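About Darnetum

Darnetum is a textile care laboratory and training school. It tests how washable goods hold up under repeated laundering and teaches the methods to people who run laundries, rental linen services and repair shops. The laboratory and the classrooms share one building in Tommont.

The company was started by Brunello Bellini, a former plant engineer for a hotel linen service. Its first work was shrinkage testing of flat goods. Knits, nets and zippered articles were added later at the request of customers, and they now make up the larger part of the test schedule.

What we test

Standard work covers dimensional change, seam strength, color loss, pilling and closure wear. Articles are conditioned before the first measurement and again after the last cycle. Results are reported as a percentage of the original dimension, lengthwise and crosswise, with the wash program and drying method stated on the first page of the report.

Open fabrics need separate handling. A mesh has less material per unit of area than a plain weave and distorts easily under its own weight, so it is measured flat and without tension. Zippers are evaluated apart from the cloth they are sewn to. The tape and the fabric often shrink at different rates, and the difference shows up as puckering along the seam.
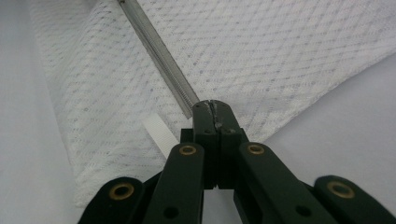
White mesh fabric with a gray zipper.

Test records are kept in Flarer, our in-house database. It holds 1,354 completed article files. Customers receive read access to their own files and may request raw measurements at no charge.

Training

Two courses are offered. Course 1 covers fiber identification, water chemistry and program selection. Course 2 covers measurement, sampling and report writing, and requires Course 1 or equivalent shop experience. Halima Nwankwo directs both and wrote the current workbook, which runs to 300 pages with the tables.
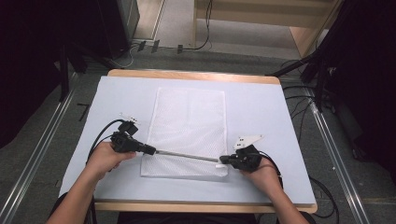

Course 2 is graded on a practical exercise and a written report. Students who do not pass the report may resubmit it once - the practical exercise is not repeated. The next intake is in October. Class materials are included in the fee, but safety shoes are not.

Ownership and independence

Darnetum is privately held. It does not sell detergent, machines or fabric, and it does not accept payment based on results. Dosing equipment in the wash room is serviced under contract by Zerouali, which has no access to customer files.

Samples

Send articles unwashed, with care labels attached. Include a contact name and the intended wash program, if known. Samples are kept after the report is issued and then discarded unless return is requested in writing.

Page last revised July 1, 2024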